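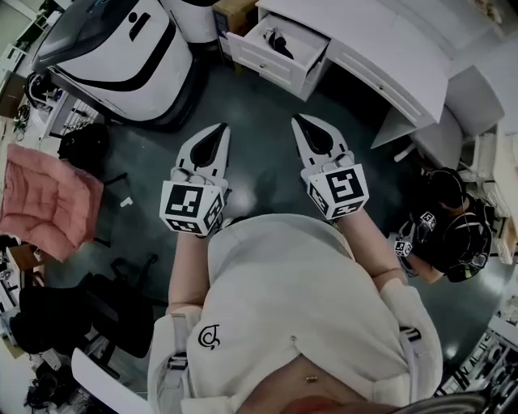 Chapter 3
Comparing Grippers by Hand

Before a gripper is put on an arm, it is useful to hold it. In this chapter we compare two finger designs, the Timlow and the Cuautle, and we do most of the work without any arm at all. The reader will learn how to plan a fair trial, how to record it, and how to decide if a difference between two grippers is real.

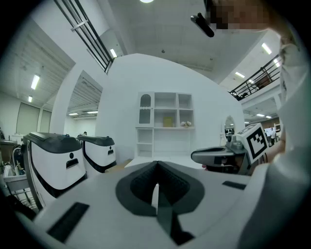 A fair trial begins with the choice of the task. If the task is too easy, both grippers will succeed every time and the numbers will say nothing. We ask also that the position of the tool is known during the whole trial. For this reason a printed marker is fixed to the tool, like the black square pattern on the white cube that sits on top of the hand-held gripper, and a marker must stay in view of at least one camera – a sleeve or a turned wrist is enough to hide it.

The data of this chapter come from the Britbridge trials. Each design was used for 54 grasps on the same set of objects, and the operators changed the tool after each block. Grasps in which the marker was lost were repeated and not counted as failures.

Section 3.1 treats the choice of objects. Section 3.2 treats the opening width and the finger pads – two things which beginners often change together, and should not.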